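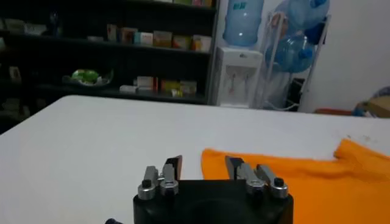 Two-finger gripper over a white tabletop.

News Analysis Elections Regions Jobs About Contact

Front page > Jobs > Parliament desk

Parliamentary reporter, Pratville

Vomska is looking for a full-time reporter to cover the national assembly and the parties represented in it. The job is based at our Pratville office, a short walk from the assembly building.

You will follow two standing committees, budget and local government, and write about bills from first reading to final vote. Expect to file four or five stories in a sitting week and one longer piece a month. Much of the work is done in corridors and over the phone, and some committee meetings run past 9 p.m.

The post was last held by a reporter who has moved to our Gernon bureau. The contact list and the vote records stay with the desk.

We need someone who:
– has at least two years of reporting experience, in any medium
– can read a draft law and a budget table without help
– writes clean copy in English and can interview in the national language
– holds, or can get, assembly press accreditation

Party members cannot apply. If you have worked for a party or a deputy in the past, say so in your letter – it does not rule you out, but we need to know before we assign committees.

The contract is for one year with a three-month trial period, and can be renewed. You get 21 days of paid leave, taken mostly when the assembly is in recess. Travel to the regions is paid separately. Reporters on this desk also take a turn on the election night team.

To apply, send a resume, three published pieces and a news story of no more than 800 words on any vote held this session. Write to the jobs desk at our Kordestani Street office or use the form on the Contact page. Applications close at 5 p.m. on the last Thursday in January. Interviews will be held in Pratville in February.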